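How to Stack and Store Bowls and Plates Without Chipping Them
By Gobnait Conneely
September

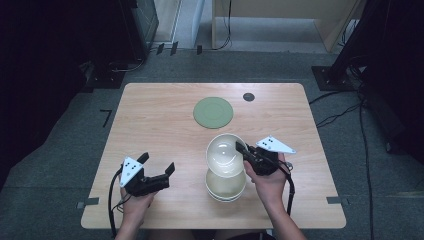 How many bowls can I safely put in one stack?
Four is plenty for most everyday bowls, and I stop at three if they are heavy stoneware. The bottom bowl carries all the rest, and a tall stack is hard to lift down with any grace when you're reaching over your head.

I came to care about this after my aunt left me her dinner service, bought in 1966 and used every Sunday of my childhood. It had 26 pieces when it came to my house, wrapped in newspaper, and I'm sorry to say I chipped two of them in the first month by being in a hurry (and by talking on the phone, if I'm telling the whole story). So please take your time with this, put the kettle on, and clear yourself a bit of table before you start.

What you'll need
A clear table, a soft dry dish towel, and something to put between the good pieces. Felt rounds are nice, but paper towels do very well, and so do coffee filters. I cut mine from an old flannel sheet.

Step 1. Bring everything to the table
Take the dishes out of the cupboard and set them where you can get at them from all sides. Plates can go toward the back and bowls nearer to you, or whatever suits your reach. A low table is lovely for this job, much kinder on the shoulders than a high counter.

Step 2. Dry the foot of every piece
The foot is the ring on the bottom, and on a lot of pottery it has no glaze, so it holds water long after the rest feels dry. Run the towel around it twice. While you're there, feel for rough spots with a fingertip. A rough foot will scratch the bowl underneath it, and a little fine sandpaper takes care of that.

Step 3. Sort by size before you stack
Same with same, always. If you have two bowls that are nearly but not quite a match, the larger one goes on the bottom. Cream and white glazes show every gray scuff, so I give those their own stack and let the darker dishes look after themselves.

Step 4. Lower the top bowl in at a tilt
Set one bowl upright on the table. Bring the second one to it tipped on its side, rest its edge gently against the rim of the first, and then let it roll down into place. Keep hold of it until it has settled all the way! Dropping it in flat traps your fingers, and that's when people let go too soon. Slip your felt or paper in first if the set is a precious one.

To unstack, do the same thing backward. If two bowls have stuck together, don't twist them. Cool water in the top one and warm water around the bottom one will usually loosen them in 10 minutes or so.

Step 5. Plates in their own pile
My neighbor Romain Lacroix keeps his bowls on top of his plates to save room, and he has a very small kitchen, so I forgive him. If you have the space, though, give plates a shelf to themselves. Mine live 18 inches above the counter, where I can slide both hands under the pile and lift it straight out.

Last updated: September

Questions or corrections? Write to Gobnait at the Forkeck kitchen pages
© Forkeck. All rights reserved. | Back to top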